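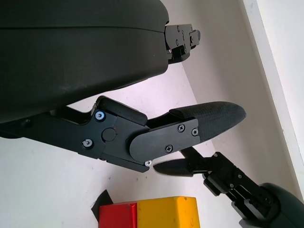

Blog > Small Things > Wooden Blocks

In Praise of the Plain Coloured Cube

70 shares | 4 comments

I have been wanting to write about wooden blocks for ages and I keep putting it off, mostly by playing with wooden blocks. But it's Tuesday, the kettle's on and the rain has settled in over Grusham, so let's go!

I mean the simplest sort. Cubes, painted, one colour each, no letters, no numbers, no little farm animals on the sides. I had a bag of them when I was small and I could still tell you what they smelled like (paint and biscuit tin). Somewhere between house moves they vanished. Then last November I was in Moreira, the second-hand shop by the bus station, hunting for a lampshade, and there on the bottom shelf was a drawstring bag with a label saying 50 blocks, 50p. I didn't even haggle. I did forget the lampshade.

They are marvellous. A cube has such a definite way of sitting down on a table. You put it there and it stays exactly as you left it, and you can walk off and make toast and come back and carry on. I've tried the fancy sets with arches and little columns, and they're lovely to look at, but I always end up pushing the arches to one side and going back to the squares.

Green, and why I like the marks

If you made me choose a colour it would be the green, a pale minty one that reminds me of old kitchen cupboards and hospital corridors in a nice way. It shows every knock. There are scuffs on the faces and dark smudges along the edge, little specks of brown and grey, and I love all of it. Put it near yellow and red and it still holds its own. Red shouts, yellow shouts slightly less, and the green just sits there being a good colour.

My friend Nele Van Hecke repaints old toys and she has offered more than once to do mine. She'd make a beautiful job of it. I keep saying no! Fresh paint would be a different block. I do give them a wipe with a barely damp cloth now and then, and leave them on a tea towel overnight, and that is as far as I go. Soaking is a bad idea, by the way. I once left a handful in the washing-up bowl while I answered the phone and two of them have had a furry corner ever since. 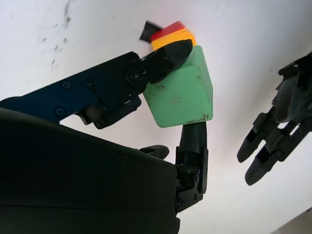 Things to do with very few of them

You really don't need a big bag. Three is plenty for an afternoon, or at least for the length of a pot of tea.

The obvious one is a tower. Three cubes, straight up, edges lined up so well that you can run a fingertip down the side and hardly feel the joins. It sounds like nothing and then you find you've been fussing over the middle one for ages.

Next, do it crooked on purpose. Turn each cube a bit further round than the one beneath, so that the corners make a sort of spiral staircase. Sena Gyamfi showed me this at her kitchen table in Vidulville and I have been doing it ever since, usually while on hold to the gas people.

Then there's the bridge: two at the bottom with a gap, one across the top. How wide can the gap go before the top one drops through? I'm always too greedy with it. Always!

And my favourite, the order game. One person builds a tower, the other looks at it, it gets knocked down, and the second person builds it again in the same order of colours. With three it's easy enough for quite small children, and they are ruthless if you get it wrong. Add a fourth and a fifth and grown-ups start to go quiet.

A word about the table

I used to build on the rug, and rugs are hopeless. What you want is something flat, smooth and pale. White is best of all, the colours simply sing on it, and a matt top is kinder to the eyes than a shiny one under a lamp.
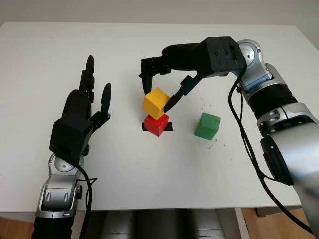
Coloured wooden cubes on a white tabletop.

I'm still after a second bag, so if you spot one in a charity shop anywhere near Grusham, please shout. Plain colours only, chips and smudges very welcome. Next time I want to get on to dominoes, which Cirilo Bañuelos has been nagging me about since the summer, and I might finally buy that lampshade.

4 comments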